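Let the Robot Club Be Bad at Chores

3 Mar 2022

I've been helping with the Clikum robotics club since January, and I have an opinion I'd like to get off my chest: student robots should spend a lot more time in the kitchen and a lot less time in the arena. 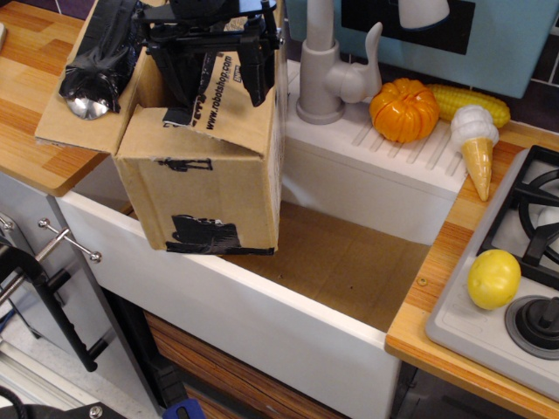 I came up through competitions myself, so I say this with love. I drove a six-wheeled box around a gym floor and shoved other boxes out of the way, and I thought it was the best thing in the world (it sort of was!). But when I look back, most of what I learned was how to drive. The kids who built the thing learned plenty in the first few weeks, and then the rest of the season was practice, repairs and T-shirts.

Our club does the Bedia challenge now, and Bedia is chores. Pick up the lemon, put it in the sink. Put the corn somewhere else. That's the whole game, on a toy kitchen made for people who are three feet tall. When I first read the rules I figured our students would be bored by the second meeting. Well, I was wrong about that. They've logged 933 tries so far this season and they argue about every single one of them.

What I like is that a lemon doesn't care how fast your robot is. It rolls. An ice cream cone is worse, with that skinny end and that fat top, and there was a whole evening of shouting about which end you should go for. I heard a ninth grader explain friction to a senior, correctly, with hand gestures. You can't get that from a worksheet, and I never once heard it at a gym competition either.

I also like that it looks homemade. A parent asked me at the open house when we were going to get "the real parts," meaning something with a shiny shell on it. I'd be happy if we never did. Cardboard and black tape are real parts. If a student has an idea at 6 and wants to try it before pickup, cardboard says yes, and a machined bracket says come back in two weeks. And when the idea is bad, you peel it off and all you've lost is some tape.

There's a fair argument on the other side. The arena games draw a crowd, and a crowd brings in money. The Trilel league had 2,057 people at its last final, while our last kitchen night had 40 chairs and we didn't fill them. Watching an arm think about a pumpkin is slow going if it isn't your arm. I get that, and I don't want the league to go away - some kids need the noise to get through the door.

But if your school has one room and one budget, like ours does, I'd spend it on the toy kitchen. Give them a sink and some plastic groceries and let them fail at it until spring. We meet again next week, and the corn is still winning.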